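The seven rules, and the one we kept breaking

27 Jun 2021

I have now written the house rules for our robot bench three times. The first version, from January, ran to 3000 words and had an appendix. I was proud of the appendix. As far as I can tell I am the only person at Neagu who ever opened it, and I opened it to fix a typo.

The second version was a poster. It said BE CAREFUL, more or less, in a nice font.

The third is a single sheet with seven rules on it, and it has mostly stuck. Four of them are dull and you have them already: know where the stop button is, slow speed for anything new, one person holds the pendant, tell the room before you start a program. The fifth is that whoever changes a program writes down what they changed, in words a tired person can follow. "Tweaked it" is no longer accepted. The sixth is fresh paper on the table when the old sheet gets torn or marked up, so the only lines on it are the ones we're using this week.

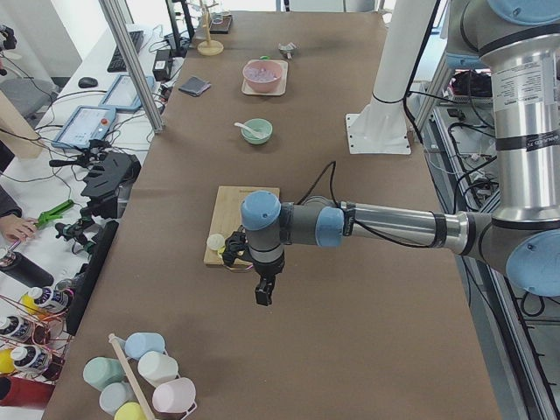

Then there's number seven, which says the side table is part of the cell. It took two rounds of arguing to get that into one sentence. Everyone agrees the arm needs clear space. Everyone also believes that their own pliers, bottles and leftover wire belong to some other category of object, a sort of diplomatic class with immunity from floor plans. I include myself. I wrote the rule and I've broken it more than anyone else here.

What I'd tell anyone drafting their own sheet is to read the proper standards first, all the way through, with coffee. They are better than their reputation. They will make you do a risk assessment for the whole task, gripper and cups and table included, when you had hoped to do one for the arm and go to lunch. Our assessment for the kitchen task (Ekau, internally, for reasons lost to time) has 393 lines in it. I grumbled through the first 300 and found two real problems in the rest, both of them to do with where people put their hands while they were thinking about something else.

After that, write the short version for the wall. The long one is for finding the problems. The wall one is for a person with one hand full who wants to know if they can reach over and grab a spoon. (Stop the arm first. It's rule two.)

Next I have to do the sheet for the Getomix line, where they have asked if it can be "more fun." I'm considering an appendix.

Comments

benchrat: We had a poster too. Ours had a cartoon owl. The owl did not help.

m_tolliver: Would you post the actual sheet? I'm stuck on wording for the pendant rule. Ours says "the operator" and then three people all think they're the operator.

Author: I'll put it up once I've taken out the parts that are rude about me. For the pendant we wrote "whoever is holding it," and if you hand it over you say so out loud.

soldersmoke: Rule seven would empty our whole shop.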